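How do you buy a robot? (the money bit)

Hello again Year 5s and everyone else. Quick one, because I've got to be out by 4pm and the lift is slow. Loads of you wrote in after the last page asking the same thing. How much does a robot cost and can my school get one. So, money! And lists. Lots of lists, sorry.

First thing. A robot is never just one thing you buy. Think about getting a hamster. The hamster is cheap. Then you need the cage, the wheel, the bedding, the food, the little water bottle that drips. Robots are the same, only with more cables.

Say a place wants a robot that can pick things up and put them down again. We'll use Brukness, the workshop I go to. In May they had 3,000 pounds to spend. Sounds like masses! You could buy a mountain of crisps. But watch it go.

The arm. This is the biggest bit, it bends like your arm does, at the shoulder and elbow and wrist. They looked at one from Jillow and one from Olteanu. The Jillow one was 1,763 pounds. The Olteanu one cost more and could lift heavier stuff, but they only wanted to lift light stuff. So, Jillow.

Get a pencil. 3,000 take away 1,763. What's left?

1,237 pounds. Well done if you got it. Well done if you used your fingers and somebody else's fingers.

Now the rest has to come out of that. The hand (grown-ups call it a gripper). The camera, so it can see. A computer to do the thinking. A table that doesn't wobble, a red stop button, and spare bits. Always spare bits! Rubber wears down, screws roll under cupboards and live there for ever.

Cường Sầm does the buying at Brukness and he has a rule I like. Before you buy anything, write down the job. Not the robot, the job. "Pick up a block and put it in a tray." Then cross out everything you don't need for that job. Does it need wheels? No, cross out. Does it need to talk? No. Does it need eyes that light up blue? Cường says no. I say maybe. It got crossed out.

Then there's the stuff people forget to put on the list. Big one coming up.

Teaching.

A robot comes out of the box knowing nearly nothing. It doesn't know what a block is, or that you squeeze an egg less than you squeeze a sponge. Somebody has to show it, over and over and over. One way is to hold a gripper in your own hand, the same sort of shape the robot will have, and do the job yourself while a camera watches. Pick up, put down. Pick up, put down. Then the computer learns from all those goes.

So that goes on the shopping list too. Brukness bought 2 hand-held grippers so that two people could work at once, and if one broke there was still the other. And you have to plan for people's time, becuase people need paying, and lunch.
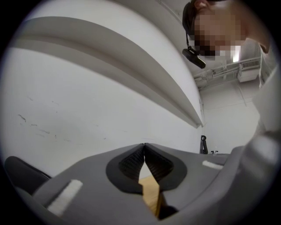
Matilde Gouveia does the time plan. She draws it as a long strip of squares, one square for each morning, and colours them in. Green for teaching, yellow for fixing, grey for waiting for the post. There is a LOT of grey. The camera came from a shop called Datutberg and it took ages. So if you're planning, order the slow things first. Same as a birthday cake really, you don't start it when the guests ring the bell.

Some words you might bump into:

Budget — the money you've got and your plan for spending it.
Quote — a shop telling you the price before you say yes. Get more than one.
Spare — the extra one you hope you won't need.
Warranty — a promise from the shop to mend it if it goes wrong, but only for a while. Check how long.

Could your school do it? Maybe a little one. Little arms cost much less than big ones, and some schools share, you have it one term and the school up the road has it the next. Ask who'll look after it in the holidays. Ask where it will live, they take up more room than you'd think and they need a plug near by.

Have a go at home. Choose a job for a robot. Feeding the cat, sorting socks, whatever. Write the job at the top of the page. Underneath, everything you'd need to buy. Then cross out what you dont need. Then add the spare bits back on, and the teaching, and the waiting.

Send me your lists, drawings too please. Next time it's batteries, and why the charger costs so much. Right, lift.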